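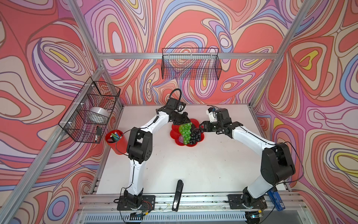

Cell 3, two-arm tabletop station, grape task on the red plate.

Wosberg Bench Robotics Shop
Monthly walkaround, small-arm cells
Cell 3, February

Mark each item OK, FIX or STOP. Any STOP means both arms stay powered down until the item is cleared on the board. Comments are welcome and can be as long as you like (mine always are!).

Overall: one STOP, cleared during the visit, and four FIX. I really enjoyed this one. The layout is easy to reach into from the front, and the mirrored arms make it quick to compare one side against the other.

1. FRAME AND WALLS

1.1 Extrusion posts and rails tight, no play at the corners: OK
Pushed on every post by hand. Solid.

1.2 Wall panels seated, no lifted edges: OK
Love the swirls. Please keep replacement panels in the same print, as the Skisach rule says a cell's background stays the same for the length of a task series.

1.3 Wall baskets secure: FIX
The left one is held to the post with white zip ties. Those are fine for a trial but our own rule asks for a clip or a bolt on anything hanging over the table. The back one is already clipped to the rail, so copy that. Ticket 796.

1.4 Nothing poking through basket mesh: FIX
There's a black marker hanging point down through the left basket, over the work area. Move it to the cup with the others. Same ticket.

2. ARMS AND MOUNTS

2.1 Base plates flat and bolts at torque: OK
Both plates checked with the small wrench. Paint marks added so next month goes faster.

2.2 Leads at the base covered: FIX
Left base has small red, yellow and orange leads out in the open by the mounting plate. Sleeve them and tie them down. Ticket 800.

2.3 Cable slack right through full travel: STOP, cleared
Ran the left arm at crawl speed and the cable snagged on the marker cup near the elbow. Powered down, rerouted the cable, ran it again ten times with no contact. The cup can stay on the table if it stays outside the elbow's sweep. A bit of tape on the tabletop to show the limit would be great.

2.4 Wrist cameras tight, wiring clear of the fingers: OK
Neat job on the right wrist especially.

2.5 Fingers clean and undamaged: OK
Wipe between food tasks. Grape skins leave a film, and it builds up faster than you'd think.

3. TWO ARMS, ONE PLATE

3.1 Arm-to-arm stop distance set in software: OK
Confirmed on the Stamatopoulos controller, profile 3967. This is my favorite check, because you get to watch both arms come in over the plate and halt on their own.

3.2 Each arm has its own side of the plate: OK
Green grapes left, black grapes right. Simple and easy to follow from outside the cell. Keep doing it this way!

3.3 Stop button within reach of the operator's chair: OK
Pressed it twice, once per arm.

3.4 Hands stay out while the motors are live: OK
Watched two resets. Both times the operator powered down before touching the plate.

4. TABLETOP AND FRONT EDGE

4.1 Only task items on the table: FIX
The stapler between the two bases isn't on the grape list. If it belongs to the office task, bin it with the office set between runs. Same goes for the blue item beside the right base.

4.2 Front rail free of debris and loose wire: OK after cleaning
Bits of debris and a few fine wires along the rail. Brushed off and vacuumed on the spot. Fine wire near open leads is a bad mix, so please make this part of end of shift.

4.3 Vent slots in the lower grille clear: OK
Ran the vacuum over these too.

4.4 Surface condition: OK
Light scuffs and dark marks, mostly toward the front. Nothing deep enough to catch a finger.

5. PAPERWORK

5.1 Risk sheet posted and current: OK
Sheet 911, copy from the Stullinbridge site. The two-arm page has been added.

5.2 Open tickets: 796, 800, plus a new one to be raised for 4.1.

Recheck 1.3, 1.4 and 2.2 before the next long run. Cell 4 gets its walkaround after lunch, 1:30 p.m., bring the small wrench.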